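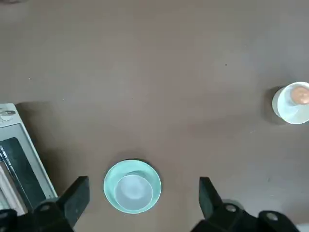
A small dish inside a green bowl.

Resources > Faith and Money > Frequently Asked Questions > Lending and Interest

About | Courses | Resources | Library | Contact

Lending and Interest: Frequently Asked Questions

The Musmont Centre for Christian Ethics receives regular enquiries about what the Bible says on lending, borrowing and the charging of interest. The answers on this page were prepared by Asif Niazi and reviewed by Tiago Carvalho. They are intended for general study and should not be taken as financial or legal advice.

Does the Old Testament forbid interest?

It forbids Israelites to take interest from one another. The main passages are Exodus 22:25, Leviticus 25:35-37 and Deuteronomy 23:19-20. The first two deal expressly with loans to the poor. The third is broader in its wording and covers money, food and anything else that may be lent. It also permits interest to be charged to a foreigner.

Why was a foreigner treated differently?

The text gives no explanation. Many commentators suggest that the foreigner in view was a travelling merchant who borrowed for trade, while a fellow Israelite would normally have borrowed in hardship after a failed harvest or a death in the family. The resident alien was in a separate position, and Leviticus 25:35 is often read as extending protection to such a person. The Centre regards the merchant explanation as likely, though it cannot be proved from Deuteronomy alone.

Is there a difference between "interest" and "usury"?

In current English, usury means interest at an excessive or unlawful rate. Older English translations used the word for interest of any kind. Readers of the King James Version should keep this in mind, as the Hebrew words behind it do not set a rate above which interest becomes wrong.

Did the people of Israel keep these laws?

Not always. In Nehemiah 5 the people complain that they have mortgaged their fields, vineyards and houses to buy grain, and that some of their children have been sold into bondage. Nehemiah rebukes the nobles and officials and requires them to return what they have taken. Ezekiel 22:12 lists the taking of interest among the sins of Jerusalem.

Did Jesus approve of interest in the parable of the talents?

In Matthew 25:27 the master tells his servant that the money should at least have been left with the bankers, where it would have earned interest. The parable concerns faithfulness in the master's absence. The master's words answer the servant on the servant's own terms, and it would be unwise to draw a rule about banking from them. Equally, the verse contains no criticism of the practice.

Luke 6:35 is more direct. Disciples are told to lend without expecting anything in return, and the command is set within teaching on love for enemies.

What has the Church taught?

The early councils forbade clergy to lend at interest, and in the Middle Ages the prohibition was applied widely to lay people as well. Medieval theologians nevertheless allowed a lender to be compensated for certain losses. John Calvin argued that moderate interest on a commercial loan could be lawful, provided the poor were not oppressed by it. Most churches today accept interest in principle, and continue to speak against predatory lending.

May a Christian hold a savings account or a mortgage?

The Centre's view is that both are permissible. A deposit with a bank, or a home loan on fair terms, differs greatly from a loan to a neighbour who cannot buy food. Some Christians are unable in good conscience to receive interest, and Romans 14 asks that their judgement be respected.

Should I charge interest on a loan to a family member or a member of my church?

Where the person is in need, the biblical pattern is plainly to lend without interest or to give. Where two parties are entering a business arrangement, an agreed return may be proper. The terms should be put in writing in either case.

Is there a course on this subject?

Yes. "Debt and Neighbour" is offered each May at the Akard Room and runs for five evenings. Places are limited to 20. The study guide, published by Morais, has 192 pages and may be borrowed from the library. Session 3 deals with the passages discussed on this page.

May we reprint these answers in our parish newsletter?

Parishes may do so without charge, provided the text is not altered and the Centre is acknowledged. Other requests should be sent to the office in writing.

Musmont Centre for Christian Ethics, 29 Udico Street | Contact the office | Copyright Musmont Centre for Christian Ethics | Back to top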